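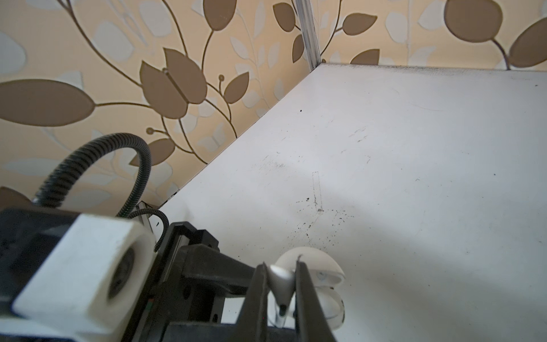

Scuffs, smudges and dark specks on a white tabletop.

How to Clean and Reset a Shared White Work Table

Prepared by Ida Steinbach, Facilities Office, Tedatport

This guide applies to the white work tables on aluminum rail frames in Room 121 and to similar tables elsewhere in the building. It covers the tabletop, the papered walls behind it, small items left on the surface, and the hanging wire baskets. Please read it through once before starting. A full reset should be carried out every Sunday and whenever a table passes from one group to another.

What you will need

Two soft microfiber cloths
A soft hand brush and dustpan
A bowl of lukewarm water with a few drops of mild dish soap
A white eraser
A small lidded tray for found items

Scouring pads, powdered cleansers and solvent sprays are not to be used on these tables. A matte white finish is easily dulled, and a polished patch will show more plainly than the mark it replaced.

Step 1. Remove dry debris

Brush the surface toward the front rail, beginning at the back corners. Dark grit tends to settle along the line where the tabletop meets the wall, so use the tip of the brush there. Do not wipe before brushing. Grit dragged under a damp cloth leaves fine scratches that cannot be removed later.

Step 2. Identify the marks

Most marks fall into one of 3 groups: loose dirt, pencil or rubber marks, and scratches. Loose dirt will come away with a damp cloth. Pencil and rubber marks should be tried first with the white eraser, using short strokes and light pressure. If a fingernail catches in the line, treat it as a scratch and leave it alone.

Before erasing any drawn outline, check with the group that last used the table. Outlines are sometimes placed on purpose to show where an item belongs. Questions may be directed to Bastian Seidel at extension 308.

Step 3. Collect small items 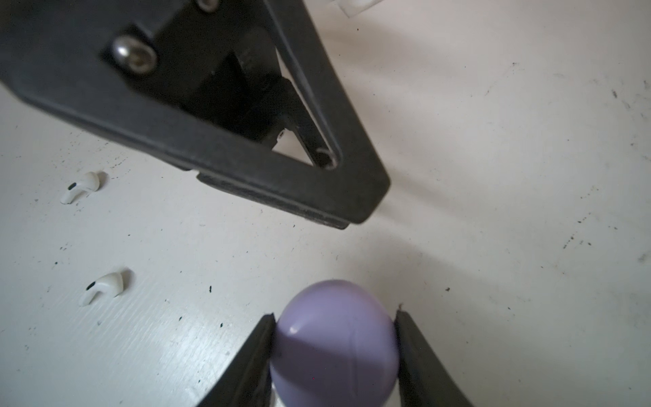 White wireless earbuds on the tabletop. Small personal items of this kind go in the lidded tray.

Earbuds, caps, clips and similar pieces should be lifted by hand and placed in the tray before any water is brought to the table. Keep pairs together. Earbuds may be wiped with a dry cloth only; the mesh should never be pressed or dampened. Label the tray with the table number and hand it in at the Eichhorn desk, where items are held until the end of the month.

Step 4. Wash and dry

Wring the first cloth until it no longer drips. Wipe in straight, overlapping passes from the back of the table to the front, and rinse the cloth after each pass. Follow at once with the second, dry cloth. Low light from the side is helpful at this stage - streaks that are hidden from above can be seen when you bend down to the level of the surface.

Step 5. Walls and hanging baskets

Wallpaper is to be dusted dry, from top to bottom. Keep wet cloths a hand's width away from the paper and finish the table edge with the dry one.

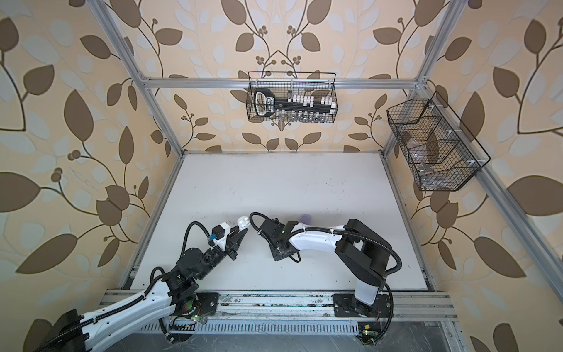

Baskets of black wire mesh may stay on their rails for routine dusting. Brush the outside of the mesh first, then the rims and any dividing panels. If a basket holds glass vials or a rack, steady it with one hand and do not unhook it alone. Contents should remain in the compartments in which they were found, even where the order seems untidy. Check that each hook or clip is seated properly on its rail before moving on.

Step 6. Record the reset

Enter the table number and your initials on Form 82. Scratches, lifting wallpaper and loose clips should be reported on the same form to Henrik Tiedemann.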